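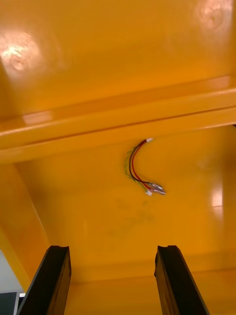 How to Write a Back-Cover Blurb for Your Fantasy Novel

You have spent years on the book. The blurb is going to take you an afternoon, you think, and then you sit down and discover you'd sooner write the whole trilogy again from the villain's side. Every novelist I edit goes through this. Get a drink and close the map of your continent. You won't need it.

What you'll need

The finished book, or at least a finished draft. A timer. One reader who likes fantasy and has not read yours. If everyone you know has read yours, congratulations, and try a coworker.

Step 1: Write down who, what and what for

Set the timer for 24 minutes and answer these on paper. Who is the book about? What do they want on page one? What gets in the way? What will it cost them if they go after it anyway?

Use one sentence for each. If your answer to the first one has four names in it, pick the one with the most to lose. The others can sulk in chapter three, where they already live.

Step 2: Ration the proper nouns

A blurb can carry two made-up names before the reader's eyes start to slide. One is usually the hero and the other is the place or the threat. My friend Hortensia Durán sent me this opening line last spring, and has let me use it here on the condition that I say she was tired:

"When the Trandari seize the Baudry Stone from the halls of Letano, Keeper-Initiate Isaura must invoke the Trodo before the Ninth Convergence."

I have read the book, and I still had to go back and check who had the stone. What she ended up with:

"Isaura was left to guard one thing, and she fell asleep. Now the stone that keeps Letano above water is in enemy hands, and the only person who knows it's gone is the girl who lost it."

Isaura and Letano made it. The Trandari are "enemy hands," and I'm told they took it well.

Step 3: Draft it in three short paragraphs

Paragraph one is the person and the trouble they're in. Paragraph two makes the trouble worse and usually brings in the other important character — the rival, the love interest, the talking heron. Paragraph three is the choice.

Stop there. Don't go past the first quarter of the plot unless something back there is so good you'd put it on the cover. The death of the mentor is not that thing. We all saw him cough.

Step 4: Cut the furniture

Go through the draft and strike every one of these:

"In a world where"
"Nothing is as it seems"
"Will she succeed?" (She will. There's a sequel listed on your website.)
"An ancient evil stirs"
Any prophecy quoted in full
Any sentence that explains the magic system

That last one hurts, I know. You may keep one rule of magic if breaking it is what the book is about. Put it in plain words, the way you'd explain a board game to a cousin who wants to leave.

Step 5: Write the top line last

The top line sits above the blurb, often in bigger type. Keep it under 80 characters, spaces included, so it doesn't wrap into a heap on a phone. Write ten bad ones fast. Dalia Morsy, who has done cover copy for longer than I've been reading it, keeps hers in a notebook and says the good one tends to turn up after she's given up and started being rude. For Isaura we got:

"She had one job. The sea is coming to ask about it."

Some people will find that too jokey. The book is pretty jokey. If yours is grim, be grim. A funny blurb on a 600-page funeral will earn you one-star reviews from people who feel they were lied to, and they'll have a point.

Step 6: Read it to your stranger

Out loud, once, at normal speed. Then ask them to tell you what the book is about. Don't help. Don't mouth the words along with them. Whatever they leave out wasn't clear or wasn't interesting, and you can usually tell which from their face.

If they ask "what happens next?" you're finished. If they ask "what's a Trodo?" go back to Step 2.

Step 7: Leave it alone for a day

Then check the spelling of your own hero's name. I have seen two versions of it on one back cover, on a book I edited, and I would rather not discuss it further.

Updated 7 September 2018, with Hortensia's new paragraph.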